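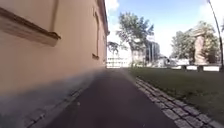 ## Grounds and Pathways: Solberg House, Trurnthorpe

The grounds of Solberg House are used by residents, visitors and contractors. The opening view follows the asphalt path beside the building, with granite setts forming the edging between path and lawn. A second strip of paving stones lines the base of the wall.

The plaster is a warm peach-beige, greyer just above the ground. Window trim and ledges are brown – a colour to be retained in any repainting.

The path edging is listed as item 56 in the grounds register. Enquiries about the register may be directed to Edvin Holmgren at the Trurnthorpe office.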